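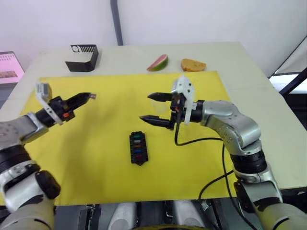
Black block with colored inserts, yellow bench mat.

Pornley Fuse and Terminal Supplies – Frequently Asked Questions
Blade fuses, holders and bench setup
Last revised June 1, 2024

Which blade fuse sizes do you stock?

Mini, low-profile mini and regular. Maxi fuses are special order and ship from the second warehouse. Micro2 and Micro3 are not stocked at present. The family names describe the body and blade geometry only. They say nothing about the current rating, and the same rating can exist in several families.

How do I tell mini and low-profile mini apart?

Measure the overall height. Both have the same blade spacing and the plastic bodies are close in width. On the low-profile type the blades barely extend past the body. A low-profile fuse placed in a standard mini position may appear seated and still make poor contact. Check the holder drawing before substituting one for the other.

What do the colors mean?

The color of the body indicates the rated current. For mini and regular blade fuses the usual assignments are:

Gray – 2 A
Violet – 3 A
Pink – 4 A
Tan – 5 A
Brown – 7.5 A
Red – 10 A
Blue – 15 A
Yellow – 20 A
Clear – 25 A
Green – 30 A

Maxi fuses use a different assignment in places. Do not carry the table over.

Can I rely on color alone?

No. Read the number molded or printed on the top of the body. Tan and orange are confused under warm lighting, and pale violet can pass for gray or clear when the plastic is old. If the number cannot be read, discard the fuse.

I have a handful of loose fuses. What is the best way to sort them?

Tip them onto a flat, plain surface and spread them out until none overlap. Turn each one so the rating faces up. Separate by body family first, then by rating. Sorting by color first is faster at the start and slower overall, as every pile then has to be gone through a second time for size.

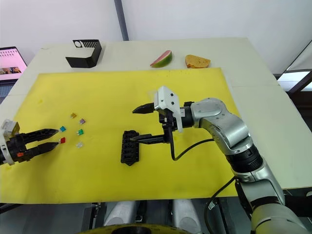

Inspect the blades while the fuses are apart. Reject any with bent legs, discoloration at the root of the blade, or a crack in the plastic. Light surface dullness on the metal is acceptable. Pitting is not.

Clear fuses are easily missed on a pale surface. A colored mat helps. Count out the clear ones last and run a hand over the area before closing the box.

Does the mat have to be yellow?

No. Any plain, matte color will serve. Yellow gives good contrast with black holders and with red, blue and green bodies, and weaker contrast with 20 A fuses. If you handle mostly 20 A stock, gray is a better choice.

Is the mat antistatic?

Mat 3488 is not. It is a general-purpose bench mat. Blade fuses are not static-sensitive and do not require one. If the same bench is used for control modules, order mat 2634 and connect the ground snap.

How should fuses be placed in a multi-way block?

Hold the block still on the bench, with its terminals unpowered. Start the fuse square to the slot with both blades engaged, then press evenly on the top of the body until it stops. A fuse entered at an angle spreads one contact, and the contact does not recover. Work from one end of the block to the other and mark off each position on the circuit chart.

Are fingers adequate, or do I need a puller?

Fingers are adequate for insertion. For removal we recommend the plastic puller supplied with every assortment. Metal pliers crack the body at the shoulder. They are also a shorting hazard in a live panel, where no fuse should be pulled with any tool until the circuit has been switched off.

Which position gets which rating?

We cannot answer this for an installed vehicle or machine. Use the chart from the manufacturer. For a new installation, the fuse protects the wire. Choose the rating from the conductor size, the insulation temperature class and the length of the run, and then confirm that the load current sits below it with margin. If a fuse opens repeatedly, find the fault. Do not fit a higher rating.

Can I leave unused positions empty?

Yes, if the circuit is not wired. In damp locations use blanking plugs. A spare fuse parked in an unused position is acceptable provided the position has no feed and the chart says so.

How do I test a fuse that looks intact?

Set a multimeter to continuity or low ohms and place a probe on each blade, with the fuse out of the holder. The small test points on the top of the body may be used for a check in place, but a parallel path through the load can give a false pass. A fuse that reads erratically when flexed should be thrown away.

Do your assortments fit Nilison boxes?

The mini assortment does. The regular assortment fits if the center divider is taken out. Zundix boxes have shallower compartments and the lid will not close over regular fuses standing on their blades – lay them flat.

How should spares be stored?

Dry, closed, one rating per compartment. Label the compartment with the number as well as the color. Do not store loose fuses with screws, terminals or other hardware that can scratch the plating.

Can I return opened assortments?

Unopened assortments, yes. Opened assortments only if the count is short or a rating is wrong. Include the packing slip. Returns are handled by Raluca Marinescu, and a replacement is normally sent without waiting for the original to arrive.

My order had a mixed compartment. Is that a known issue?

Yes, for batch 47 of the mini assortment, packed last August. Some boxes left with 3 A and 2 A fuses together. The ratings on the fuses themselves are correct. Sort them by the printed number or write to us for a new insert.

Who answers technical questions?

Anežka Hrubý, through the contact form. State the fuse family, rating, holder part number and wire size. Photographs of the holder should show the side with the part number.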